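Pues ya está, el mayor ha empezado en la biblioteca del barrio con el cuentacuentos de los martes y yo sigo procesándolo. Tiene cuatro años y hasta ahora los cuentos los leíamos en casa, en pijama y con tres interrupciones por página (¿y por qué el oso no lleva zapatos?).

Lo de apuntarlo me lo pensé bastante. El grupo se llama Grirkier, un nombre rarísimo que los niños pronuncian mejor que yo, y admite a 12 críos por sesión. El primer día fueron 11 y el mío se pasó media hora pegado a mi pierna. El segundo se sentó en la alfombra, pero mirando hacia la puerta. Y el tercero ni se despidió, oye. Me quedé en el pasillo con su chaqueta en la mano y cara de tonta.

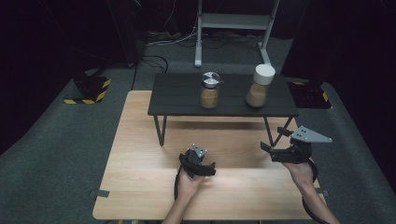 Lo que más me ha sorprendido es lo que se trae a casa. Ahora me cuenta los cuentos él a mí, con el orden cambiado y personajes que se inventa sobre la marcha. Hay un dragón que vive en un sitio llamado Skuvutby – no sé de dónde lo ha sacado, en la biblioteca tampoco les suena – y que solo come macarrones. La pequeña lo escucha con la boca abierta y repite las últimas palabras de cada frase. ¡Y está aprendiendo a hablar así, a base de dragón!

También hay días malos, claro. La semana pasada no quiso entrar, lloró, lloré yo un poquito en el coche y acabamos merendando en el Palumbo, que está en la esquina y tiene unos bizcochos buenísimos. No insistí. Mi madre dice que lo malcrío, pero a mí me parece que con cuatro años uno puede tener un martes torcido.

Si alguien tiene títulos para esta edad, que me los deje en los comentarios, por favor. De osos ya vamos servidos.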